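4. Glove check and first cloth take

Do this after section 3, cubes already on. Overhead camera running, clamp tight.

1. Power up the logger. Wait for the screen to light.
2. Run cables off to one side of the table, slack enough to reach the far rim. They snag – check before every take.
3. Hands forward, backs up. Both cubes need to show in the preview. If one drops out, turn the wrist a little, dont move the camera.
4. Take the cloth by opposite ends. Pull it flat, hold for a count of 11.
5. Lower it, let go, hands apart. Stop the take.
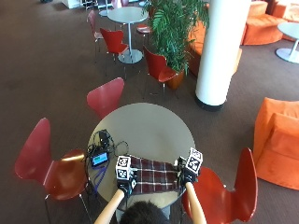 Felicja Szewczyk wants step 4 longer. Her Louro arm learned the fold fine from short holds but kept grabbing too far in, and 2 extra counts at the start fixed it for her. Try both, note which one in the file name.

Note: patterned cloth is OK. Plain white is not, the tracker hunts for teh cube edges.

Caution: don't pull hard on the cloth. The cube mounts are printed and they crack at the base.

6. Copy takes to the Grument folder before unplugging. Logger fills up at 71 takes and then overwrites the oldest – no warning.

Gripper calibration is section 5.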